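How does a robot learn to lay a table?

Think about how you learned to tie your shoes. Somebody showed you, then showed you again, and you had a go (and probably another go!). Robots can learn by being shown too, and the Mabula project is gathering lots and lots of examples for one to study. Leif Kvaran wears a small camera on his head while he does everyday jobs, so the robot gets to see what his hands see. So far he has recorded 334 examples, and he says cups are his favourite.
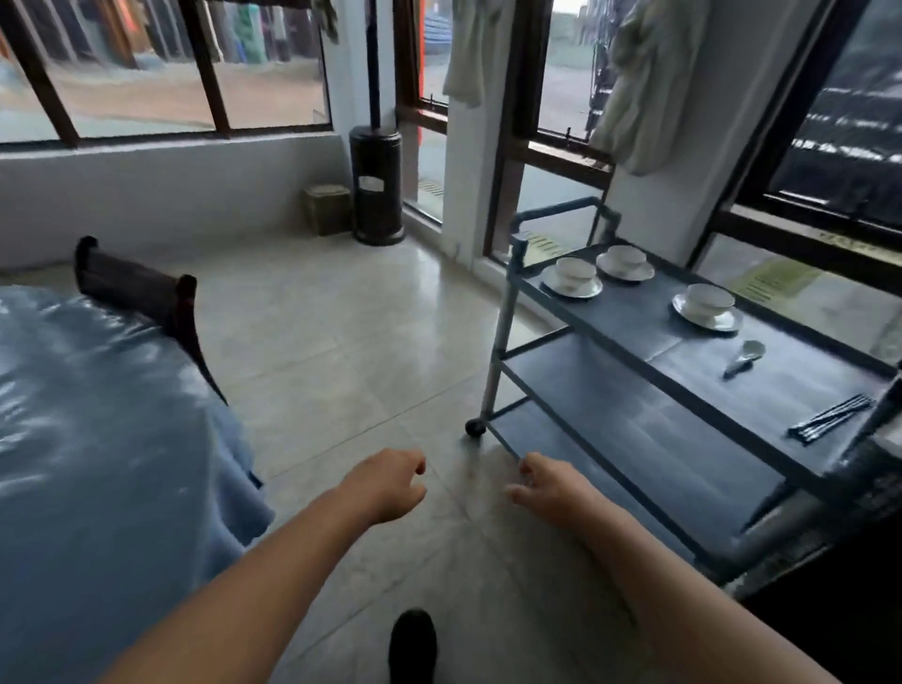
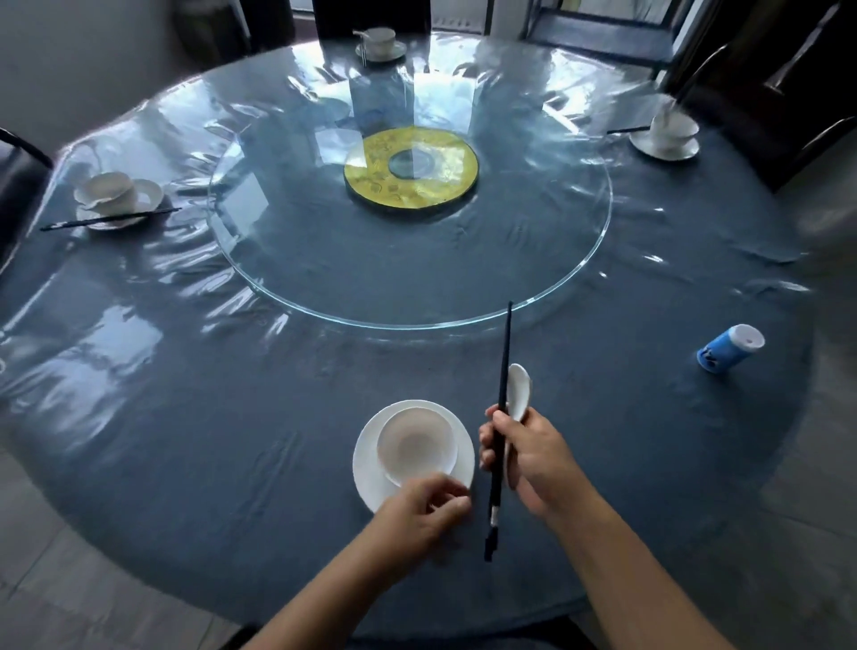
Cups, saucers and spoons, as seen from the head camera.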